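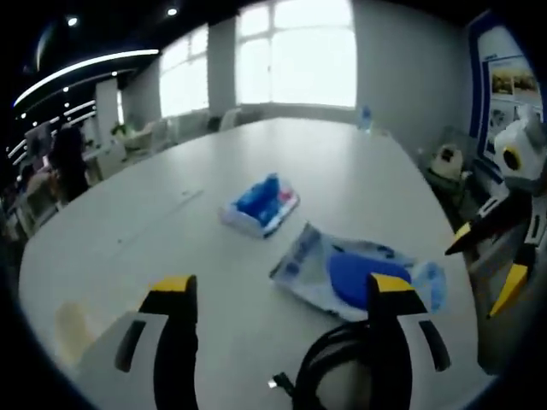 4.2 Setting up the table demonstration

This section covers the hand-held gripper station for visitor sessions and open days. Allow 100 minutes before the doors open on a Sunday session. For the full Wirnorer kit list, see section 2.

1. Clear the long table and wipe the surface. Crumbs and dried spills change how the wrapped items slide.

2. Lay out the items with open space between them. Soft goods in clear or printed wrapping suit a first demonstration. A capped water bottle can stand toward the far end as an upright target.

3. Check the yellow fingertips on both grippers. Replace any tip that is split or turns on its jaw.

4. Check the cable at each gripper. Leave enough slack for full wrist rotation. Push loose connectors home before powering up.

CAUTION: Keep fingers, lanyards and sleeves out of the jaws. The Nernley grip has no force limit in manual mode.

5. Power up and open and close each gripper 7 times without a load. The travel should be even. If one side lags, go to section 6.

6. Start a test recording in Moltau and stop it after one pick. Play it back before admitting visitors.

4.3 Running a visitor turn

1. Have the visitor hold both grippers above the table with the jaws open.

2. Ask for one pick and one place, using a single hand. Two-handed picks come later.

3. Limit each turn to three minutes and each group to six people.

NOTE: Clear film reflects light from windows and ceiling fixtures. If tracking drops out, move the item or lower the blinds - do not change the exposure during a turn.

4. Return all items to their starting places and save the recording under the group number. Bùi file names must not contain spaces.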